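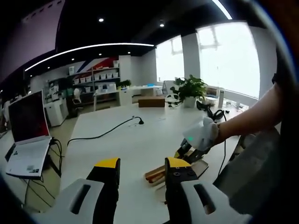

March, notebook 2, kitchen and table chores

Started 9:40. Laiba and Atif on the grippers, me on notes. Same list as last time: wipe, sort, fold, serve. Today was meant to be serving only (bun to plate, plate to tray) but we lost the first hour to a calibration mismatch between the left and right units. Fixed by loading the old offsets file. Khurram, please stop overwriting it.

Totals for the serve task now stand at 477 demos recorded, 326 kept after review. Most of the discards are from the first batch, before we agreed on a start pose. I don't want to relax the review rules to get the number up.

What the arm can do with the current policy, trained on the 198 demos we had in February:
Pick up a bun from a clear table – yes, most tries.
Pick up a bun with a cable or a napkin next to it – hit or miss. It goes for the cable more than I'd like.
Set it on a plate – yes if the plate is close. Drops early if it has to reach.
Hand it to a person – didn't try, not going to yet.

Märta asked at lunch if any of this means a machine can clear a table at home. My answer is no. It can do one step of clearing a table, on our table, in daylight. Shahzad thinks I'm being hard on it and says the Jallau people already have theirs loading a dishwasher. I watched their clip again. The racks are empty and every plate is the same size. Would like to see it with a saucepan and some forks.

The shop-floor side looks better to me. Parts come in the same way up every time and you can bolt a fixture down. Kwak wants bin sorting, and for that I'd say we are close, if they accept a person standing by for jams. Wrote that to Khurram so it's somewhere other than this book.

Grip notes. Soft things are still the problem. With the width command set too tight the bun dents and the filling shifts, too loose and it rotates on the way up. Laiba gets clean picks by coming in low and closing slowly. Atif is faster and comes from above. The policy seems to average the two and does something in between that works less well than either. Split the demos by operator and train separately? Costs us half the data each way. Will try Laiba's alone first.

Grip force at 60 percent for the afternoon runs, no change to anything else.

2:15. Late sun on the table, left side tracking jumped twice. Closed the session, restarted, fine after that. Check whether the jumps line up with glare in the logs.

To do:
– new tape on the table for the plate position
– ask Zodum about the longer cable
– rerun the eval with clutter, 20 tries per layout
– Nundia call, Shahzad has the slides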